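Chapter 5
Dishes on a Cloth

Key terms: cover, rim, well, foot, place plate, drop, open stock, pattern

Before you start this chapter you should have read Chapter 4 on washing and drying, and you should have finished the inventory sheet at the end of it. You will need that sheet again in Section 5.3.

Most people who set a table at home do it from memory. The plate goes where it has always gone, and the bowl goes wherever there is room left. That works for a family that has sat at the same table for years. It works less well in a dining room, a boarding house or a training kitchen, where the person laying the table does not know who will sit there and where someone else may have to finish the job. This chapter deals with the dishes themselves, the cloth under them, and the order in which they are put down. Flatware and glasses are covered in Chapter 6, except for spoons that are served with a bowl.

The word cover is used throughout for the space and the dishes that belong to one person. A cover can be very plain. A bowl and a plate on a clean cloth make a complete cover for a light breakfast or for soup and bread at noon. The bowl in the practice setting is white with a black rim, and the plate has a black band to go with it. The two need not come from the same maker to be used together. A shared rim color is enough to tie them to each other, even when one piece is plain and the other has a drawing on it.

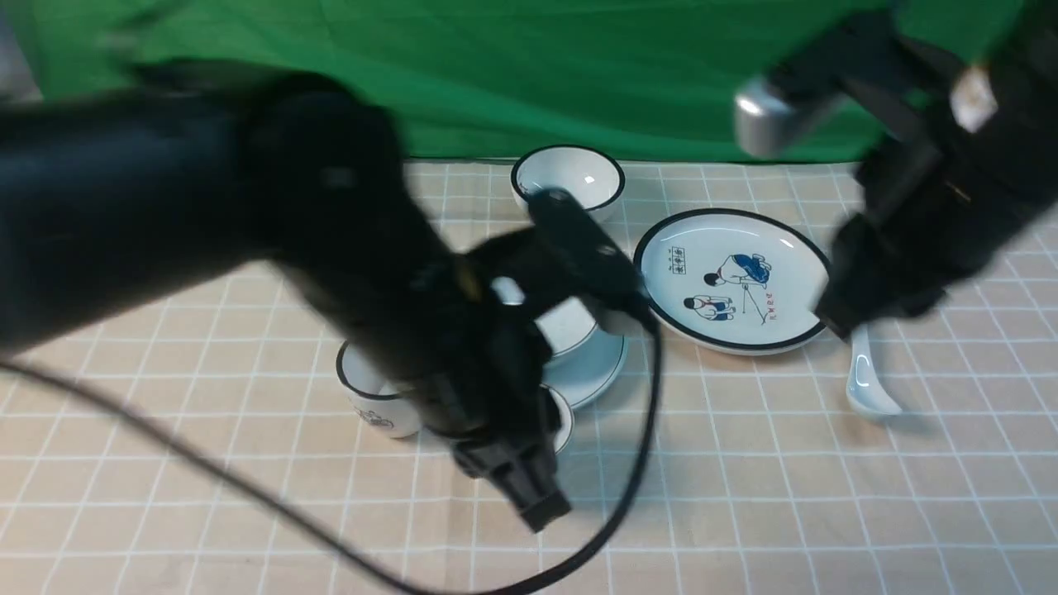 5.1 The parts of a dish

A plate has a rim, a well and a foot. The rim is the outer part, which the server may touch. The well is the lower, flatter part in the middle, where the food goes. The foot is the ring underneath. Some plates have almost no rim and curve straight up from the well. These are called coupe plates. They hold sauces better but are harder to carry without putting a thumb in the food.

A bowl has a lip, a wall and a foot. The width across the lip tells you less than you might expect about how much a bowl holds. A steep wall holds more than a sloping one of the same width. In the training kitchen at Drasemen, bowls 110 millimeters across are kept for rice and side dishes, and bowls that hold 500 milliliters are kept for soup and noodles. Sort by use first and by size second.

A saucer has a wide rim and a shallow well. Many saucers also have a raised ring in the middle that keeps a cup from sliding. A saucer can go under a small bowl as well as under a cup. It catches drips, gives the server something to hold when the bowl is hot, and leaves a place to put down a spoon. If the saucer has a ring, try the bowl on it before the meal. A bowl whose foot is a little wider than the ring will rock.

Color bands on the rim are partly for looks and partly for use. A dark band shows where a white dish ends on a pale cloth, which helps diners with weak eyesight. It also shows chips quickly. Run a finger around each banded rim when you take the dish from the shelf, and set aside any piece that feels rough.

5.2 The cloth

A tablecloth protects the table, softens the noise of the dishes and gives the diner a clean surface. The part that hangs over the side is the drop. On a table 80 centimeters wide, a drop of 25 centimeters on each side calls for a cloth 130 centimeters wide. Work this out before you buy or cut the cloth, and allow extra for hems and for shrinkage if the fabric has not been washed.

Lay the cloth with the center fold running down the middle of the table. Smooth it from the center outward with the flat of your hands. Pulling from the corners stretches the cloth on the bias and leaves long diagonal creases that come back as soon as you let go.

Cloths printed with squares or lines are useful for beginners. The lines give you something to line the dishes up with, and a crooked cloth shows at once. Once the cloth is straight, choose one printed line and use it for the near edge of every plate on that side. Two cautions apply. A line that is not parallel to the table edge will lead every cover astray, so check it at both ends. And a busy print competes with decorated china. A pale ground with thin white lines is quiet enough to go with nearly anything.

Plain pieces in a second color can share such a cloth with decorated ones. A bowl and saucer in one soft shade look settled because they match each other, and the decorated plate beside them can carry the drawing alone.

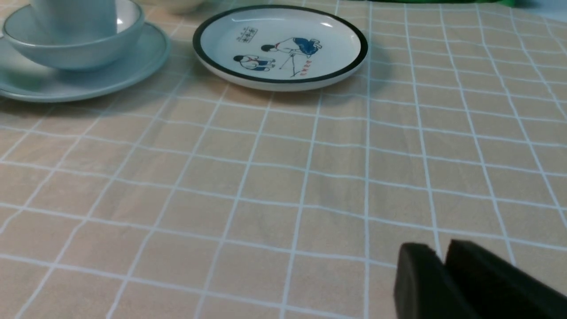 Figure 5.2. Bowl and saucer in pale blue-gray, with a black-banded plate, on a cloth printed with white lines.

5.3 Decorated plates

Plates with a picture in the well have a top and a bottom. Set them so that the picture is upright for the person sitting down. This is easy to forget when you are working from the other side of the table. If the plate has lettering, use the lettering as your guide. If it has figures, the feet go toward the diner.

Take out your inventory sheet and mark each decorated piece with the letter P. Beside it, write where the pattern is, on the rim or in the well. Food hides a pattern in the well, so plates of that kind are best used for dry or small items, such as toast, fruit or a few dumplings, or as place plates that are taken away before the main dish.

Stack decorated plates with a sheet of paper or felt between them. An unglazed foot is rougher than it looks and will wear through a printed design. The store list for the Starari course allows for 64 plates on one shelf, in stacks no taller than a hand is long. Do not save room by making the stacks higher.

5.4 Order of work

Put the dishes down in this order.

1. Cloth, straight and smooth.
2. Plates, one to each cover, with the pattern facing the diner.
3. Saucers, if they are being used.
4. Bowls, on the saucer or to the upper left of the plate.
5. Cups, to the upper right.
6. Spoons, with the handle toward the diner.

Carry plates in a stack on a folded napkin and set them down one at a time. Hold bowls by the foot or the outside of the wall. Hold spoons by the neck.

Ceramic spoons need some care of their own. They have a flat base and will stand on a cloth without tipping, but they chip if they are dropped into a bowl or piled in a drawer. Lay them on the cloth beside the bowl or on the rim of the saucer.

When the pieces for a small meal are first brought to the table, it is reasonable to set them down in a loose group and place them afterward. Keep the group toward the middle, clear of the edge, with space between pieces. Bowls, plates, cups and spoons can all wait there together while you decide on the covers. Check at this point that you have what you need, and send back any piece that is stained.

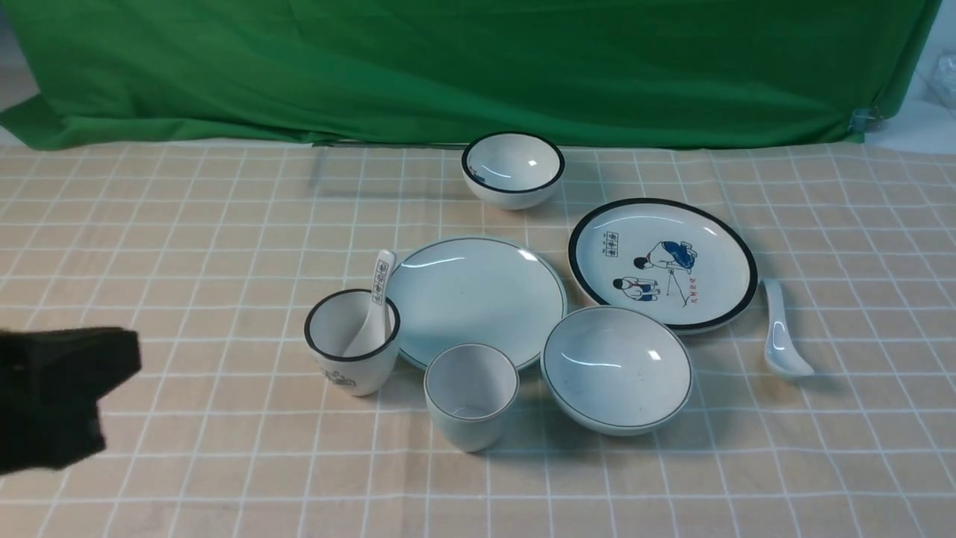
One instructor who used the last edition in Plavik wrote to say that her classes do better when the bowls go down before the plates. Her students judge the middle of the cover from the bowl, she explained, and they move the plate less often afterward. She added that "the order matters less than everyone in the room using the same one." Either order is accepted in the exercises for this chapter, provided that you write down which one you are using.

5.5 Spacing

Measure from the middle of one plate to the middle of the next. Allow 60 centimeters for each person at an ordinary meal, and more if the chairs have arms. The near edge of the plate should sit two fingers' width in from the edge of the table. A bowl placed beyond the plate should be close enough to reach with the elbow still bent.

On a round table, set the covers opposite each other first and fill in between them. On a narrow table, keep the middle strip free for serving dishes and bring the cups closer to the plates.

Practice 5A

Work in pairs. You will need a printed cloth, two plates with a rim band, two bowls, two cups and two spoons.

Lay the cloth and check one printed line against the table edge at both ends. Lay two covers facing each other, following the order in Section 5.4. Change sides with your partner and correct the cover in front of you without speaking. Then compare what each of you moved, and record it on the back of your inventory sheet.

Repeat the exercise with a plain cloth. Keep both records for use in Chapter 6, where the same covers are laid again with knives, forks and glasses.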